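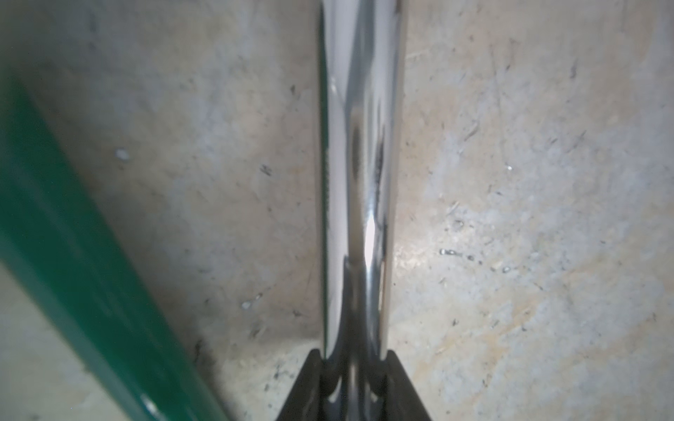 Workshop Tips: Picking a Gripper for Shiny Round Stock

Polished rod is one of the harder things to hand to a small arm. It slides, it rolls between flat pads, and it reflects everything near it, so a wrist camera has trouble finding its edges. These notes come from trying several grippers and two cameras on chrome rod in a home shop with a concrete floor. Most of it applies to towel bars, closet rods and shower rails too.

Start with the shape of the jaw

Flat jaws are fine for boxes and boards. On a rod they touch along two thin lines, and the rod can pivot. A channel or V-shaped seat holds it much better. The Hitard parallel gripper comes with flat pads, and we had to print V inserts for it. The Vurkitz bracket has a channel with raised sides, so the rod sits down into it and stays straight.

If you print your own inserts, cut the channel a little wider than the rod and line it with thin rubber. Bicycle inner tube works. Glue it with contact cement and leave it overnight.

Wipe before you grip

Machine oil and fingerprints both cause slipping. Wipe the rod with rubbing alcohol on a lint-free cloth and do the pads with the same cloth. Skip this once and you will get a bad result and blame the gripper.

Test the hold the same way every time

Our test is 27 lifts per gripper: pick up the rod, turn the wrist a quarter turn, hold for five seconds, put it down. Mark the rod with a strip of masking tape at the top of the pads. If the tape has moved away from the pads at the end, the rod slipped, even if it never fell.

The Hitard with flat pads slipped on most lifts. With V inserts it slipped twice. The Vurkitz did not slip, but it was slow to let go, and it will not take anything thicker than the channel. Florencia Barrientos ran the same test on her Vistidero three-finger hand and got good holds on short pieces and poor ones on anything longer than her arm.

Cameras and glare

A chrome rod shows the camera a stretched-out copy of the room. Bands from the floor run along it, and any bright paint nearby turns up as a colored stripe. Edge-finding software may take the stripe for the side of the rod.

Things that helped:

Use soft, even light. A white bedsheet hung between the lamp and the bench does the job.

Turn exposure down by hand. Auto exposure drifts when a highlight passes over the metal.

Put the tape strip where the camera can see it and have the software look for that.

Keep brightly painted tools and stands away from the rod, or cover them with a gray cloth.

Sweep the floor if it is your background. Specks and scratches do confuse cheaper software.

The Wróbel camera was easier to set by hand. The one sold with the Hitard kit gave a sharper picture close up, but it kept putting its exposure back to automatic after a restart.

Pad wear

Rubber pads get glossy with use and then they stop gripping. Rub them with 220-grit paper, wipe off the dust, and test again. Weronika Zieliński replaces hers at 2,000 cycles whether they look worn or not. We change ours when the tape test starts to fail, and in October that meant a new set for the Hitard.

Before you run it

Set the grip force low and raise it in small steps. Too much force marks the chrome, and those marks do not polish out. Keep a folded moving blanket under the work area. Check that the wrist cable has enough slack for the full turn, and tie it back from the jaws with a hook-and-loop strap.

Store rods upright in a length of plastic drainpipe with a rag stuffed in the bottom.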